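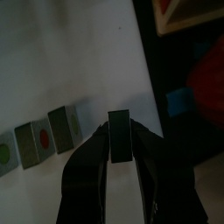 Search the archive
Enter keywords

Re: Zesora codes not going through at checkout
3 min read

Hello everybody,

I meant to answer this days ago and then the holidays got hold of me, so please forgive the slow reply (and the length, I know how I get once I start typing). The question was a good one and I suspect several of you have run into the same thing this month. I'll paste the part I'm replying to so it's all in one place.

On 12/13/22 a list member wrote:
> I have a Zesora code that is supposed to take 11 dollars off
> any order over 100 dollars. My cart comes to more than that,
> I can see the total right there, and the box keeps telling me
> the code does not apply. I tried it on my phone and on the
> laptop. I also tried taking things out and putting them back.
> Has the code expired or am I doing something silly? I would
> really like to get the parcels off to my sister's family soon.

You aren't doing anything silly! I went round and round with the very same code in September, when I was buying school shoes and a winter coat, and I finally wrote to their help desk. What they told me is that the 100 dollars is counted after any sale prices come off, and before shipping. They also leave out anything sold by one of the outside shops on the site. I had two items from Furach in my cart, and once those were set aside I was only at 76 dollars, even though the big number at the bottom of the page said something much nicer.

So the first thing I'd do is open the cart and look under each item for the little gray line that says who it is sold by. If it says Zesora, it counts. If it says Furach or Lunden or anyone else, it doesn't, and you might do better buying that piece as a separate order. I ended up adding a set of bath towels that I needed anyway, and the code went through on the first try after that.

The other thing to watch is that the site will only hold one code at a time. If you came in through an email link there may be one sitting in the cart already, very often the free shipping one, and it doesn't always show until the last page. Click the small x next to it and then type yours in. I'd type it by hand, too. When I copied mine out of the email it brought a blank space along at the end, and the box didn't like that one bit.

I don't know about the end date on yours, I'm afraid. Mine had it in the fine print way down at the bottom of the email, under the store addresses, so it's worth scrolling all the way.

For those of you who are near Figueroa, the pickup counter there will take the same codes if you order online and choose pickup, and it saves the shipping altogether. The line was long the last time I went, but the people were very kind about it and they let me open the box and check the coat before I carried it home.

Do write back and say whether it worked, and if anyone has had luck with codes at Lunden lately I would love to hear about it. I have a nephew who wants headphones and I've been putting it off for weeks.

Warm wishes to you all, and happy shopping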